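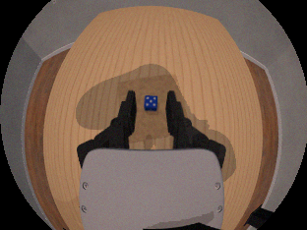 Since October, most of my working hours have gone to the Covwood collection, a set of simulated demonstrations for a single-arm robot handling small objects on a table. I had intended to write only when the set was complete. A number of readers have asked for an interim account, and this post is intended to provide one.

The set now holds 2,698 accepted episodes. The original plan called for 1,000, a figure adopted before the first policy had been trained. That policy performed acceptably on objects near the center of the table and poorly elsewhere, and the plan was revised accordingly.

Each episode is recorded from more than one viewpoint, including one that looks down past the gripper fingers. The wide view is the one I use for review. It shows how the arm stands in relation to the dice and the tray, and an awkward approach is easier to recognize from there.
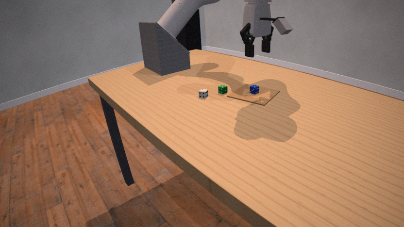

*Covwood, wide view: gripper open, three dice on the table, the blue one on the tray.*

An episode is accepted under the following conditions:

- The object named in the instruction is the object moved.
- The fingers open fully before the approach begins.
- The arm comes to rest before recording stops.
- No other die is displaced.

The last condition accounts for the majority of rejections. Failed attempts are kept in a separate folder, Hitetti, and are not used in training at present. I expect to revisit that decision, as a model that has never met a poor grasp has little basis for recovering from one.

Lighting and starting positions are drawn at random by a small tool named Clindo. An earlier version placed objects too near one another, and 70 episodes were withdrawn after review. The replacements have been recorded under the same instructions.

Work will next proceed to instructions that name 2 objects in sequence. The format of the files will remain unchanged, and the present set will stay available to those already using it.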